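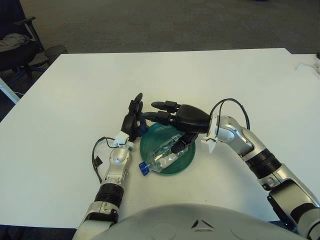 Re: [handling] Zuria or Hájek controller for the five-axis wrist?

From: Revathi Panicker
Date: 5 December 2022

Enda, list,

Replies to your points below the quote. Short version: I would keep the Hájek controller for anything with thin walls and the Zuria for everything else, at least until the January firmware.

Enda Mac Giolla wrote:
> We have the same arms as you and are about to order controllers for
> the second bench. The Zuria data sheet looks better on paper (faster
> loop, proper current readback) but the only report I can find on it
> uses rigid blocks. Has anyone run it against something that gives
> when squeezed? Also:
> 1. Does the Hájek still drop its current limit after a fault?
> 2. How are you routing the hand cable? Ours catches.
> 3. Do you need the second hand for small objects at all, or is it
> just in the way?

Set-up

Test object is an empty clear plastic drinks bottle with a screw cap, laid across a round green plate on the white table. The plate has a raised rim, so the bottle lies at a slight tilt and the fingers have some space under it. Both controllers drove the same hands with the same grasp script from the Jirkomwood repository, unmodified apart from the port names. I made 107 attempts in all, swapping controllers after each block. The hand with its bracket weighs 727 g on our scales, and that figure went into the payload model for both.

Squeeze behaviour

The Zuria closes faster and overshoots. On a rigid object you never see it. On the bottle the wall folds before the current reading rises, so the controller carries on closing into the fold and stops late. Lowering the limit to 370 mA helped. Below that, the thumb stalled on its own friction and never reached the object.

The Hájek is slower by a margin you can see from across the room, but it ramps, and the ramp is what the bottle needs. I also tried its "soft close" option. It made no difference I could measure. 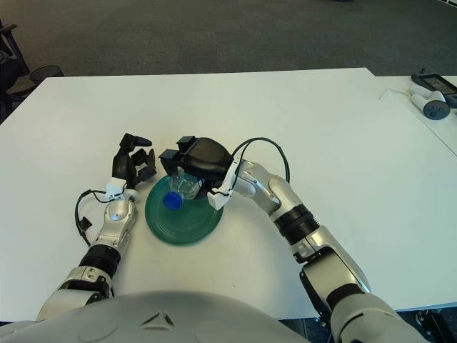

Photo: R. Panicker, handling bench. Free to reuse on the list wiki.

Approach from above was the only one that worked with either controller. The right hand comes in palm down, fingers pointing across the plate, and curls over the bottle from the top. With the hand in that position its rounded back shell hides a fair part of the bottle from the head camera, so any visual check on the contact has to be made before the fingers close. A wrist camera would fix this. We have a Ratau unit on order but I have no dates for it.

To your points:

1. Yes. After a fault the limit goes back to the factory value and the status page still displays yours. Rewrite it after every reset. I have put this in the start-up script.

2. A loose loop at the wrist, on both arms. The left one hangs out to the side, low towards the table, with a small black clip on it. The right one goes up and over in a tall arc before coming back to the forearm. The tall one is better. The low one is acceptable as long as the left hand stays more or less upright, and I would not try to roll that wrist far. We had been running the cable tight along the bracket and lost a connector that way.

3. I would keep it. In the first phase of the script the left hand sits at the edge of the plate and acts as a stop. With it parked off to one side, the bottle tended to roll away under the first finger contact. 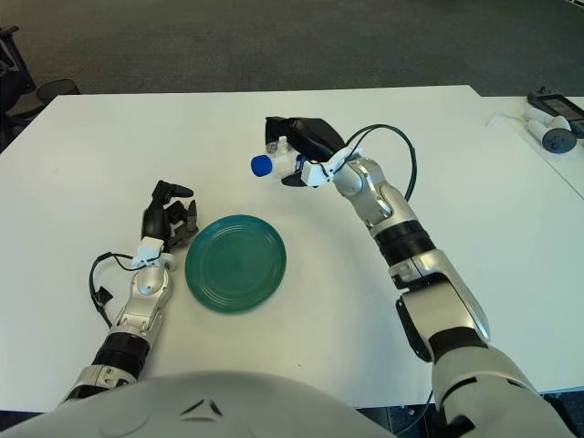

Lift height is where the two controllers need different values, and the script does not let you set it per device. The Zuria holds position well once closed, so a low lift is enough to see whether the grasp is sound. The Hájek sags by some 18 mm in the first moments after the arm starts moving, and if the rim of the plate is underneath you get a contact that looks like a slip in the log. I now send the hand up and to the right, so that the bottle travels clear of the plate with the cap end to the left and the left hand stays open where it was. The shadow under the right hand is a usable rough check on height if you are watching by eye, though I would not put it in a report.

Not tested: a full bottle, a wet one, or anything with a handle. I also did not touch the wrist gains, which are still the defaults, and they may account for part of the sag. If you change them on your side, please post the values with the firmware number next to them. The last set that went round the list had none, and I spent a morning on it.

The logs are in the usual place, one folder per controller. The first Zuria block has the wrong clock offset, so ignore the timestamps there and go by sequence number.

Revathi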